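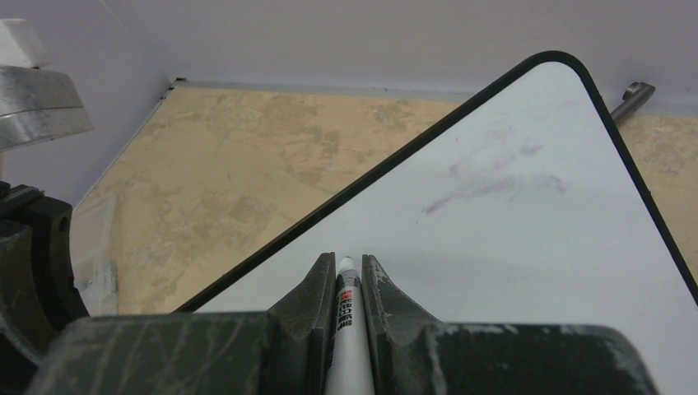
The wall planner service at Fastidcombe Community Hall lets local groups book a whiteboard panel in the foyer for notices, rotas and messages. Panels are let by the month and there are 12 of them. You can write on yours whenever the hall is open, using any ordinary whiteboard marker. A white-barrelled one with a cap, like the one shown, is fine as long as the label says it is for whiteboards.

Who can book a panel?
Any club, class or charity that meets in Fastidcombe or Quezada Road. Businesses can book if a panel is still free a week before the month starts.

What does it cost?
Groups pay £12 a month. Businesses pay £49. We send one invoice and ask for payment before the first day. Refunds are given up to a week beforehand.

How big is a panel?
Each one is 90 cm wide. Please keep inside the border, as the next group's panel starts straight after it.

Can I borrow a small board as well?
Yes. We lend out hand-held boards for meetings, quizzes and parties. Ask at the desk and sign the book. They go back in the cupboard by the kitchen, wiped clean.

What can I write?
Times, names, thank-yous, a line of verse if you like. A short handwritten message in blue is easy enough to read from across a table. We don't allow adverts for loans or betting, or anyone's home address.

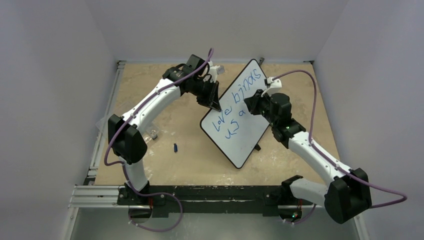
My writing won't come off. What should I do?
Go over it with a whiteboard marker and wipe it while it is still wet. If that fails, use the spray kept at the desk - not kitchen cleaner, which dulls the surface. Tell us if a mark stays put and we will deal with it.

Do you supply pens?
There are usually a few at the desk, but we can't promise them. Regular users should bring their own.

Is the foyer open all year?
It closes for the last week of December. Panels booked for that month are charged at half price.

Who do I contact?
Consuelo Villalobos handles bookings. Call extension 467 or leave a note at the desk. Benedek Szabó covers when she is away.

Page last updated 5 July 2026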